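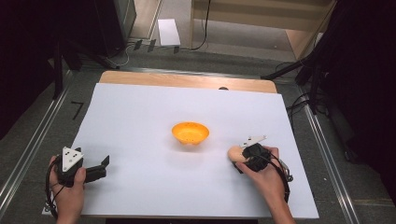
Ellside Library Romance Readers

January pick: The Stidunach Winter, from Janton Press

I wanted to like this one more than I did. The cover promises "the slow burn of the year," and I've learned to be wary of any book that reviews itself. Our heroine inherits a ferry she can't steer, the grumpy Hafþórsson shows up to run it for her, and they don't so much as hold hands until chapter 20. Slow I can handle. I'm less sure about the burn.
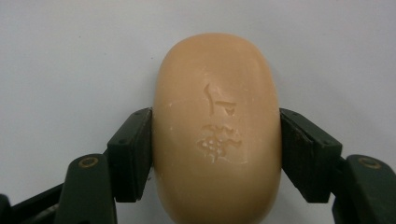
Then there's the misunderstanding. It rests on a letter he could have explained in 2 minutes, and it eats 69 pages. Do readers still fall for this? Some of you clearly do, going by the sign-up sheet, so I expect an argument.

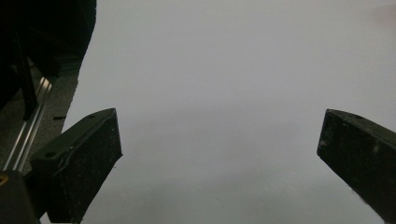
Hafþórsson himself is the bigger problem. We're told he's deep, but we never get a scene that proves it, and by the halfway mark I found him about as expressive as the plain, pale gray surface in the photo. He does cook well. Fine. 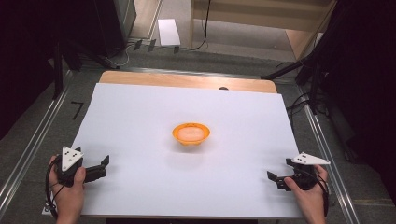
The ferry scenes are good, I'll give the author that, and the storm kept me up past midnight. A sequel is planned for September. I'd need to hear that somebody in it talks to somebody else before I put my name on the hold list.

We meet at 7 in the upstairs room. Large print copies are at the front desk.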